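Casbridge Toggle Clamps

Hold-down and push-pull clamps for workshop jigs, drilling fixtures and light assembly

The Casbridge range covers the everyday sizes used in joinery shops, metalwork rooms and small production lines. Each clamp closes with a single movement of the handle and stays shut until you lift it again. The holding force comes from the linkage passing its centre point, so there is no screw to tighten for each new piece.

Choosing a size

Pick the clamp by holding capacity first and reach second. The smaller Casbridge models suit thin sheet, plastics and softwood. For steel, or for any job where a cutter pushes against the work, go up a size. The C6 holds more than 400 kg at the bar and is the one most customers order for drilling.

Holding capacity is not the same as the force you apply when closing the clamp. If the handle needs both hands, the spindle is set too low and should be wound back.

In the pack

2 clamps
2 rubber-tipped spindles with lock nuts
Fixing screws for timber bases

Bolts for metal plates are sold separately, as the length depends on your plate.

Fitting

Mark out the base with the clamp closed on a sample of the work. Check that the handle has room to swing fully open before you drill. Clamps set side by side need enough space between them for a gloved hand.
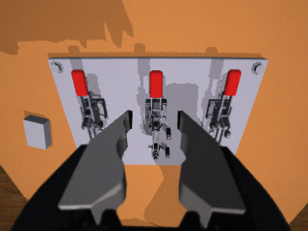 Put a drop of light oil on each pivot after 6 months of regular use, and wipe off what runs out. Replace rubber tips once they harden or split. Spare tips are listed under Dondix Workshop Spares.

Delivery and returns

Stock items are sent from our Stollance warehouse. Unused clamps can be returned in their original packing. Trade accounts are handled by Barbosa Tool Supply.

Page updated December 4, 2021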